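Re: [quilters-list] prewashing backing fabric, yes or no

Hi all, quick one before I head out, sorry for typos.

Hadiza Danladi wrote:
> Has anyone skipped the prewash on a wide cotton backing and
> regretted it? I've got 3 metres of the Stuneo natural and no
> patience. The top is all washed scraps, various colours.

Short answer, wash it. Longer answer — I skipped it once, on the Gunn Street raffle quilt, and the backing pulled in so much after the first wash that the whole thing looked like a walnut. Some people like that. The raffle winner did not.

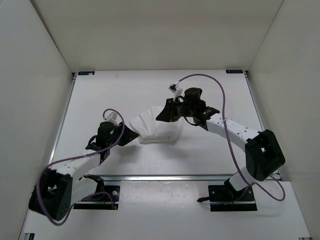 Shrinkage is worse along the length than across, in my experience anyway. Cut generous, wash warm, dry however you'll dry the finished quilt. Then press before you square up. Anything that's come out as crumpled as that white cloth hanging over the table wants a good spray first, and don't drag the iron or you'll pull it off grain. Ask me how I knwo.

Colour run is the other thing. Plain naturals won't bleed but they'll happily pick up somebody else's red.
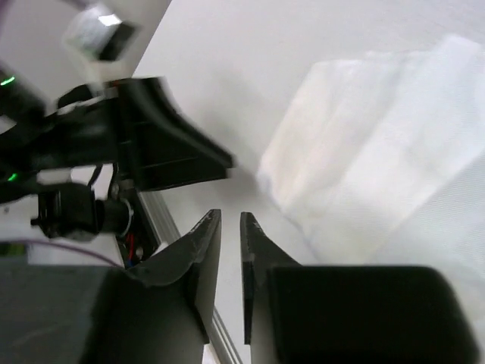 Clostel had a different view when I rang the shop: leave it unwashed, the sizing keeps it flat on the longarm, and throw a colour catcher in the first time the quilt gets washed. Fair enough if top and backing are both new. Hadiza's top is washed scraps so I'd still say no.

Batting — check the packet. Mine was the 800 gram roll from Skusska, says up to 3 percent, more like 8 if you ask me. Zigzag the cut ends of the backing before it goes in the machine, otherwise you get the big knot of threads round everything.

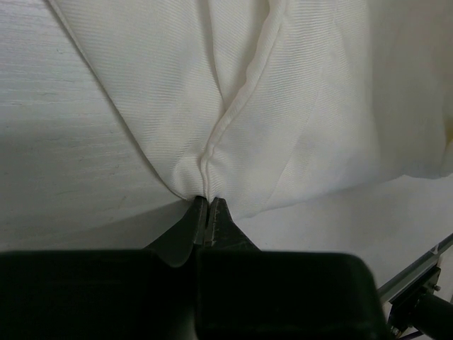 Hadiza has since asked, off list, whether a soak in the tub would do instead. It would, mostly. Hot water, leave it till it's cool, don't wring. Still needs the dryer if the quilt's going in one later.

Also whoever has the walking foot from the June retreat, can I have it back please. Grey case.

Off to get the bus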